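ok so a few of you asked how the move to Stitville is going and the answer is too long for one post, so here we go, thread time

First thing. The apartment is smaller than the one in Utport but it has a real kitchen with a real window, and the rent is 925 a month, which I know, I know. We had budgeted 900. I spent a whole evening being dramatic about the extra 25 dollars and then ordered takeout that cost more than that. So.

The thing I want to talk about is sourdough though. My starter survived the drive!! It rode between my feet in a jar with a dish towel around it and I talked to it through two rest stops. It was flat as a pancake when we got in. I fed it before I unpacked a single box, and I would like that noted on my permanent record.

Day one, nothing. Day two, a couple of sad bubbles. I was already writing the obituary in my head. Day three I came out in my socks to make coffee and it had climbed up and pushed the lid off and was heading down the side of the jar like it had somewhere to be.

Somebody on here told me once that the water matters and I rolled my eyes. I take it back. The tap water here tastes like a swimming pool. I leave a pitcher out on the counter overnight now and the starter seems happier, or I seem happier and the starter doesn't care, hard to say.

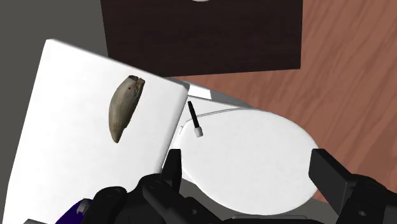
Also the oven. The oven runs hot. I set it where I always set it and the first loaf came out looking like a charcoal briquette with dreams. Inside was gummy. I ate it anyway with a lot of butter because I had waited two days for that bread and I was not going to be told no by an appliance.

Bought one of those cheap oven thermometers and yep, it's 25 degrees over. So now I do math before bread. I hate math before bread.

Second loaf, much better. Good crust, nice smell, one giant hole right through the middle like a mouse had been renting it. My husband made a sandwich and the mustard just went straight through onto his shirt.

Flour talk, skip this one if you don't care. I used to get the Tarkum bread flour at the little store by our old place and I can't find it anywhere in Stitville. The big grocery has about a mile of cake mix and then two kinds of flour. TWO. The store brand is okay but it drinks less water, so my dough was soup the first time. I backed the water off a bit each bake and it's getting there.

If anybody knows a place within driving distance that carries Tarkum please tell me. I will drive! I have a full tank and no friends here yet!

Which, ok, the friends part. The bread is kind of how I've been meeting people. I can't eat two loaves a week, so I wrapped one up still warm and took it across the hall. The lady there handed me a bag of tomatoes before I had even finished saying my name. Now I have a tomato person.

The guy downstairs is gluten free. I found this out while holding a loaf out at him with both hands. We have agreed to move past it.

Somebody asked what the starter is called. Its name is Fu. It's been Fu from the beginning, I was typing "full jar, feed tonight" on my phone and only got as far as Fu before I got distracted, and that was the label for a week, and then it was the name. Fu turns 4 in December - there will be cake, and Fu will be in the cake.

Schedule, for the people who keep asking. I feed Fu at night, mix in the morning before work, fold it a few times whenever I walk past, shape it after dinner and let it sit in the fridge till the next day. That's all I do. I don't own a fancy basket, I use a colander with a floured towel in it. I do own a good scale and I'd save that one in a fire.

Oh and for the razor blade question, I just use a small serrated knife for scoring. Wet it first. My slashes look like a raccoon did them but the bread opens up fine.

Loaf number three is in the fridge right now. I did the cooler oven and the lower water and I'm going to leave the lid on longer this time, because my crust has been getting dark before the middle is ready. Will post tomorrow if it's pretty. If it's ugly I'll post it too, just later at night when fewer of you are up.

ok going to bed, feed your starters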